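4.2 Storage cost and re-encoding loss

Panlow keeps every still it receives in the form in which it arrived. This was a sensible rule when most of the input was JPEG, but it has become costly as more contributors send files in newer containers that the rest of our tools cannot open directly. Each such file is converted to JPEG on arrival and both copies are kept. In this section we look at what the second copy costs and whether it can be dropped.

We drew 2,000 stills from the Posside archive. Files that failed the checksum test, had no color profile, or had been saved more than once before upload were removed, which left 1,856. The archive holds ordinary indoor and outdoor material from many contributors, with no limit on subject, lighting or lens. We did not sort it by content.

Every file was decoded to an uncompressed buffer and then written out by two encoders. The first was the stock JPEG encoder that ships with Panlow. The second was Wulard, the block-based encoder described in Section 3. Both were given the same quality target and the same chroma subsampling. Thumbnails, depth maps and other auxiliary images were stripped before the sizes were measured, so the numbers refer to the main image only. Metadata was kept in a side file and counted separately.

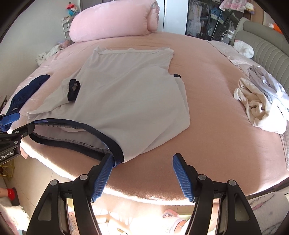
Figure 2. Black gripper with blue finger pads at a gray T-shirt on a pink bed.

Wulard files were smaller than the stock JPEG files at the same target for most of the set. The gain was largest in stills with wide areas of slowly changing tone, where large blocks can be used and few bits go to the residual. It was smallest in stills with fine repeated texture over much of the area. In those cases the encoder splits down to the smallest block size almost everywhere, and the cost of signaling the splits takes back part of what was saved. We tried raising the penalty on splitting, but this left visible steps along soft edges and we went back to the original value.

The second question is what happens when a file is converted more than once. A contributor may export a still from a phone, edit it, save it, and upload it, after which our own tools convert it again. To imitate this we passed each file through 15 rounds of decoding and encoding without any change to the content in between. Most of the loss appeared in the first rounds. After that the output of the stock encoder settled and changed little. Wulard did not settle in the same way. Its choice of block layout depends on the decoded input, and a small change in one round can lead to a different layout in the next, so errors moved along block borders and built up slowly.

Fixing the layout after the first round removes this effect. The layout map is written into the file header and reused if the image dimensions have not changed. The map adds little to the file size, but it is lost if the still is cropped or rotated by a tool that does not know about it. Parisi, the viewer used in our group, now carries the map through rotation. Cropping is not handled yet.

Decoding time was measured on the same machine with the cache cleared before each run. Wulard was slower than the stock decoder on every file. For single stills the delay is hard to notice in Parisi, but it matters when a folder view is built from full-size files. Storing the thumbnail again would avoid this at the price of a somewhat larger file, and we have made that the default for archive use.

Based on these results we would drop the converted JPEG copy and produce it on request. The original should stay. A converted file is good enough for viewing and for most editing, but it does not keep the full bit depth of the source, and some auxiliary data has no place to go in the new container. The conversion script and the list of excluded files were prepared by Filippos Sarantis and are stored with the archive index.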